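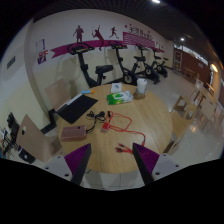
According to one reader's note on an earlier version of this article, the term "pedestal table" should be kept for tables with a single central column, and round tables on three or four legs belong under a separate heading. Furniture catalogs do not follow this rule consistently, and the present article covers both types under the name round table.

A round table is a table with a circular top. It has no head or foot, and the distance from the center to the edge is the same at every seat. Size is given as the diameter of the top.

Construction

Solid wood tops are made of boards glued edge to edge and then cut to a circle. Wood swells and shrinks mainly across the grain, so a top that was cut perfectly round can become slightly oval as the humidity of the room changes. Fasteners between top and base are therefore set in slotted holes - a fixed screw may split the board. Veneered tops on a stable core move much less.

The edge of a solid top shows end grain on two opposite arcs and long grain on the other two. End grain takes up more stain and usually needs extra sanding. Common edge profiles are square, rounded and beveled underneath.

Base types

A pedestal base leaves the floor near the edge free for chairs. Its feet must spread wide enough to keep the table from tipping when weight is placed on the rim. A base with 3 legs stands without rocking on an uneven floor but tips more easily between the legs than one with four.

Extension

The Desoro slide, used on split tops, has two wooden runners and accepts one leaf up to 19 inches wide. The top becomes an oval with straight sides when the leaf is in place. The Clurkon frame stores the leaf under the top and adds nearly 25 pounds to the weight of the table. Böttcher tables use a folding leaf hinged at the middle.

Care

Runners are cleaned and waxed once a year. Screws in the base are checked after the first 10 weeks of use and again after any move.

See also: Drop-leaf table; Gateleg table; Sellovine joint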